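I have been thinking all November about the chemistry sets of my childhood, and about why I wish more grown people would take up a hobby where they have to be a little careful. I don't mean dangerous, exactly. I mean the kind of hobby where you read the whole page before you start, lay everything out on the table, and wash it all up afterward whether you feel like it or not.

My own way back in was a secondhand book, 334 pages long and missing its cover, that I picked up at a library sale in Drurkside. I had no plan for it. I think I liked the drawings! But I started reading a few pages in the evenings, and before long I was copying bits out into a notebook the way I did at eleven years old, with the headings underlined twice and a smudge along the side of my hand.

What struck me was how patient the writing was. The author assumed you had an evening to spend and would be glad to spend it. So much of what I read now assumes the opposite, that I'm halfway out the door and must be grabbed by the sleeve, and I suppose I've gotten used to being grabbed. It took me a couple of weeks to slow down enough to enjoy a paragraph on how to fold filter paper (there is more than one way, and the author had feelings about it).

People will say that hobbies like this cost too much, and some of them do. I've seen catalogs that made me want to lie down. But a good deal of the pleasure is in the cheap and ordinary parts, the labels and the notebook and the jar of pencils, and in knowing where each thing goes when you're finished. My grandmother kept her sewing that way. She could find a button in the dark, and I believe it made her a calmer woman than she would have been otherwise, though she'd have laughed at me for saying so.

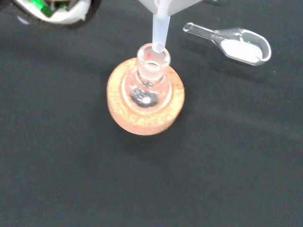 I'd also like to put in a word for being bad at something for a good long while. At work most of us are expected to know what we're doing, and we get rather skilled at looking as if we do. At the kitchen table after supper there's no need for that. You can get the same thing wrong on page 2 of your notebook and again on the last page, and write it down both times, and still go to bed pleased with your evening.

My neighbor bakes bread for this reason, and my brother-in-law repairs clocks, or anyway takes them apart. I've stopped asking either of them how it's going. I ask what they tried, and then I put the kettle on, because it's usually a long answer.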